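Teaching two arms to build a gearbox, one try at a time

Lornow's gear project passes 900 recorded runs

I've been hearing about the gear bench at Lornow since the spring, mostly from people complaining about how slow it is, so when Vasanthi Arumugam told me they'd just saved run number 900 I asked if I could come sit in for a morning. She said yes, as long as I didn't lean on the table. (I leaned on the table. She let me know.)

If you haven't been following along, Lornow is the small shop out in Hastholm that builds assembly cells for people who make pumps and little gearboxes. For most of its life it has done that the old way, with fixtures and fixed programs, where every part has to show up in exactly the same spot or the whole cell stops and sulks. The gear project is their first real go at a learned controller. They collect a big pile of good examples, done by a person steering the arms, and train a model on the pile. Then they see what it can do when the parts aren't where the old programs would want them.

The job itself sounds like nothing. You've got small metal spur gears and a round white carrier plate, and the gears need to go onto the plate. Two arms share the work. I figured I'd be bored in ten minutes, and I was glued to it for most of the morning.

Here's how a run goes. The operator sits at the end of the bench with a pair of hand controllers, one for each arm, and moves them while the real arms copy. Everything gets saved: where the joints are, how far open the grippers are, and the pictures from the cameras on the wrists. When the gears are on, the operator taps a pedal, the run closes, and somebody shuffles the plate and the gears to new spots before the next one. A decent run takes 30 seconds. A bad one can take a lot longer, and you can hear it happening from the other side of the room, because that's when the operator starts muttering.

The operator the morning I was there was Glenys Cosgrove, who came over from the hand assembly side and has more patience than anyone I've met. She did 18 runs before her first break. I tried one during the break and I'm not going to tell you how long it took, but I dropped the gear twice and Vasanthi very kindly deleted the file.

What got me was how much goes on in the last little bit of each placement. Glenys brings the gear in fast, slows way down as she gets near the plate, and then does this tiny wiggle before she lets go. I asked her if the wiggle was on purpose and she had to stop and think.

"I do it with my own fingers too," she said. "You feel for it. I can't feel anything through these, so I guess I'm feeling for it with my eyes."

Vasanthi loves the wiggle. Early on, they had a rule asking operators to keep their movements smooth, and the runs looked beautiful on the screen. The model they trained on them would line up a gear just a hair off, push straight down, and sit there pushing. So the rule went in the trash, and operators now work however they'd naturally work, little corrections and all. 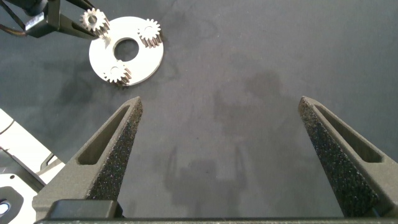 The other thing they changed was what happens to the messy runs. For the first couple of months anything with a slip in it got thrown out. Now, if the operator slips and then recovers, the run stays in and gets a tag saying so. There are 164 of those in the set so far, and Vasanthi talks about them the way other people talk about their vacation pictures. She pulled up one where a gear tips, gets caught, gets turned back the right way and goes on after all, and she played it for me three times.

"That's worth ten perfect ones to me," she said. "A perfect run only shows the model what to do when everything's already fine."

I did ask about the boring stuff, because somebody always writes in. Yes, more than one person does the steering — four at the moment, in shifts that never go past two hours, and they switch who's on often enough that the model doesn't just learn one person's habits. Yes, they change the lights. There's a dimmer by the door, and whoever resets the parts is supposed to nudge it now and then, though Glenys says it mostly gets nudged when someone has a headache. And yes, every run gets watched by a second person before it goes into the training set, which is the part everybody likes least. They do it after lunch with coffee.

Shiny metal is still a pain. The teeth on the gears throw back a lot of light, and in some of the wrist camera pictures the edge of a gear pretty much turns into a sparkle. They talked about painting the gears dull gray for the recordings and decided against it, on the grounds that customers aren't going to paint theirs. I think that's the right call, even if it makes the next few months harder.

As for how well it works, I can only tell you what I saw. Vasanthi loaded up the current model near the end of my visit and let it have a go with nobody touching the controllers. The first gear went on nicely. It even did the wiggle! I yelled, I'll admit that. The second took two attempts. On the third one the arm came to a stop over the plate and just hovered, like it had forgotten why it walked into the room, and Vasanthi hit the stop button and wrote something on a sticky note. She wouldn't give me a success rate and said she won't until they've tested on a batch of gears the model hasn't met yet, which seems fair.

That batch is coming from Fostness, the gear cutter up the road, who are sending over a few sizes with different bores. Once those arrive the whole collecting business starts up again with the new parts mixed in with the old ones. Lockyer, the software side of the project, is also rewriting the tool they use for tagging runs. The current version makes you scroll through a long menu to mark a slip, and Glenys had several things to say about that menu that I've agreed to leave out.

The plan is to keep recording through December and then freeze the set, train one model on everything, and put it on a bench next to one of the old fixed programs for a side-by-side. Vasanthi says I can come back for that. I've been asked to stand a bit farther from the table.

If you've done any steering before, on any kind of arm, Lornow is looking for two more people for the morning shift. Glenys will be doing the training, and she says gamers pick it up fast but knitters are better by the end of the week. Ask for Vasanthi at the Hastholm front desk, any time before noon.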